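Starcombe Systems Laboratory: Notebook, Account Security
Jun 13, 2022. Entered by the duty analyst
Print this page | E-mail this page

Continued review of the Vutden account database following the unauthorized access noted in February. The supplier's first notice stated that no customer records had been opened. The access logs supplied to us do not fully support that statement. One service account, created for the Surkex backup job, read the user table on two occasions outside its normal schedule.

The account's password had not been changed when the backup job was moved to the new server. It has now been disabled. Colleagues who still have scripts calling it should expect them to fail and should request a new credential in writing. 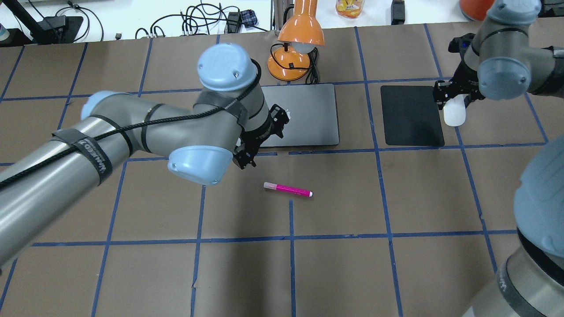 Work table with taped grid, gray arm at left.

Records read in the first session: 876. The second session was shorter and returned 830, nearly all of them the same rows. The fields were user name, e-mail address and a salted password hash. Billing data is kept in a separate database, and no query against it appears in the logs for the period. The logs for the older Dudek server are incomplete and have been requested again.
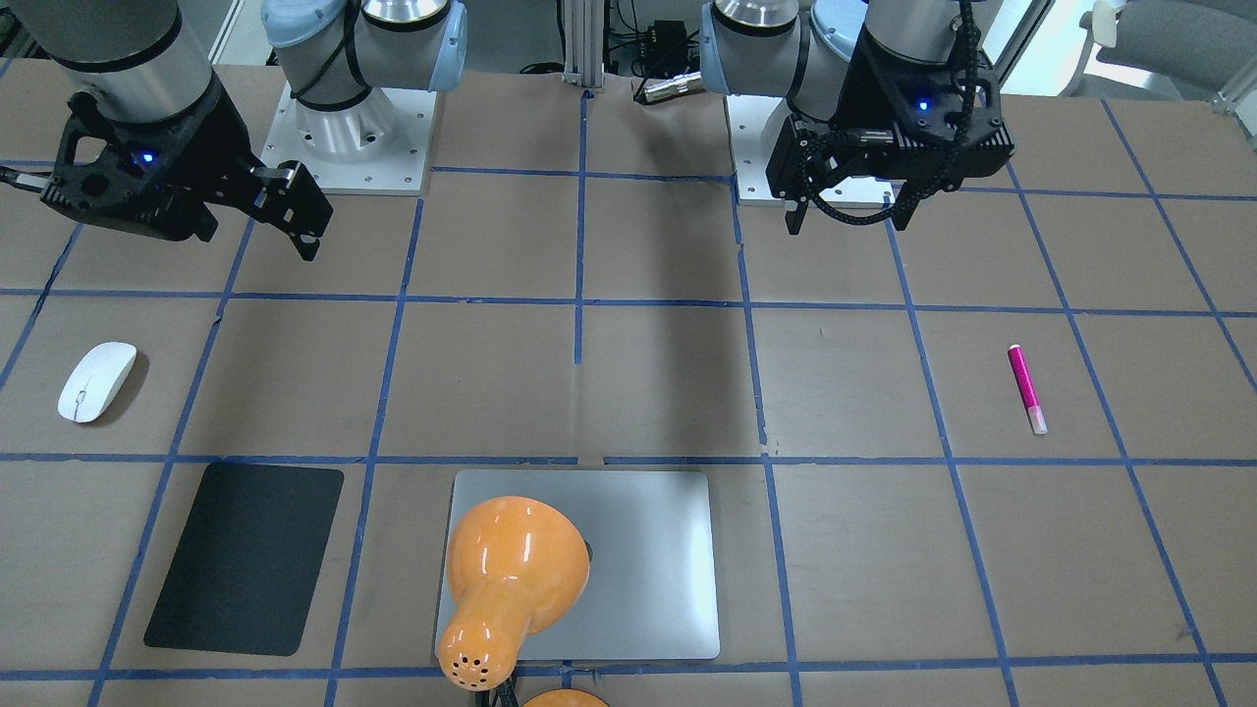
Password resets were issued to all affected users this morning. Up to 22 of the addresses may no longer be valid, and those notices will be sent by mail. Office staff have asked how they can tell whether a shared machine is still connected under an old session. The status page is the only reliable source. An indicator on the equipment must not be read as evidence that a session is open or closed. The written procedure should say so plainly; the present draft does not mention sessions at all.

Test restore of the user table was completed on the isolated server. Row totals matched the supplier's figures. Hash format checked against the Vutden manual and found to be the current one.

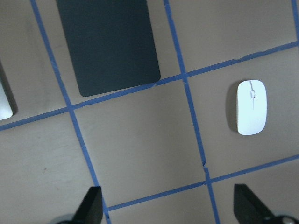 Tabletop with blue tape grid.

Outstanding: Dudek logs; revised wording for the customer notice; confirmation from Surkex that the old backup key has been withdrawn. The service account is to remain disabled until all three are on file.

Last updated: see entry date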